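# Chapter 5: Drinkware and the Clear Table

## What this chapter covers

Clearing a table is usually taught as a single task. In this chapter it is treated as a series of small decisions about individual items: what each one is made of, how it is standing or lying, and where it belongs once it leaves the table. Drinkware is taken first. It is the most frequently handled class of item in a catered room, and the most frequently dropped.

By the end of the chapter you should be able to:

- identify the base, wall and rim of a tumbler and state which of them may be touched during service;
- distinguish a standing, a tipped and a nested cup in a written table record;
- select a return position for a cup according to its base and its condition;
- estimate rack capacity for a function of up to 90 covers.

Terms set in **bold** are defined in the glossary at the back of the book.

## 5.1 Orientation

A cup on a table is recorded in one of three orientations. A **standing** cup rests on its base. An **inverted** cup rests on its rim. A **tipped** cup rests on its wall, with the axis of the cylinder more or less parallel to the tabletop. The first two are stable. The third is stable only across the axis of rolling, and a straight-sided cup will travel further than a tapered one, which turns in an arc about its narrower end. 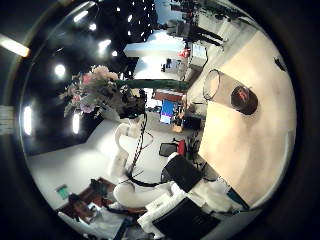 **Department of Hospitality and Food Operations – Table Service Unit**

The transparent cup is tipped, and its dark base gives the orientation at a glance. With clear drinkware this matters. The wall takes on the colour of whatever lies behind it, and on a cream tabletop the rim can be difficult to pick out from across a room. A contrasting base or a printed mark provides a reference point that does not depend on the light.

In a table record the entry for such a cup gives material class, orientation and the direction of the open end, in that order. Where the material has not been confirmed by handling, write "clear" and leave the class blank. Do not enter "glass" on appearance alone.

## 5.2 Surface and surroundings

Smooth tabletops offer little resistance to rolling. Begović's floor notes, compiled by Senad Begović for the Fuvmont training kitchens and reprinted in Appendix B, recommend that tipped items be dealt with before standing ones, whatever their position on the table. The same notes treat centrepieces as fixed objects. Flowers, artificial or fresh, stay where they are until all drinkware has been removed, and the hand approaches from the side away from the arrangement.

Small items near the edge of the table are taken second. They are easily swept off by a sleeve or a tray corner.

## 5.3 Righting a tipped cup

1. Check the floor and table edge on the side towards which the cup could roll.
2. Place one hand flat on that side, palm inward.
3. Grip the lower third of the wall with the other hand, near the base.
4. Rotate the cup onto its base and hold until it is still.
5. Inspect the rim for chips before moving the cup to a tray.

The rim is inspected by eye, never with a fingertip. A damaged cup goes to the breakage bin and is entered on the Lellov sheet – see Section 5.6 for the layout.

## 5.4 Racks and capacity

The standard rack used throughout this book holds 16 tumblers in a square grid.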